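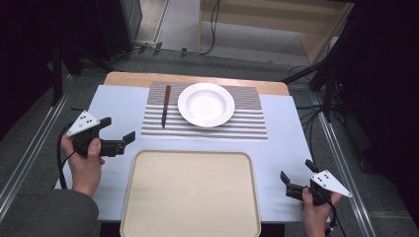 Aled Prosser wrote:

> Does anyone know if the new Mrema single will come out on vinyl? The Futo page says only "April", and my shop has no news.

Hello Aled,

I asked the label, Brasix. They are pressing 1000 copies, with two songs on side A and the long version of "Prorkeo" on side B.

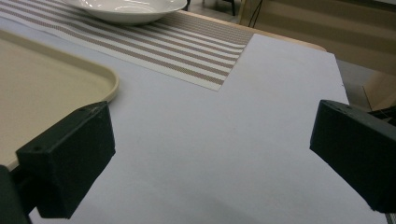
The mail order starts at 3 p.m. — I do not know yet on which day. Please be careful with the catalog number. It is 1636, and the older pressing has a different mix without the horns.

If I hear more, I will write again to the list.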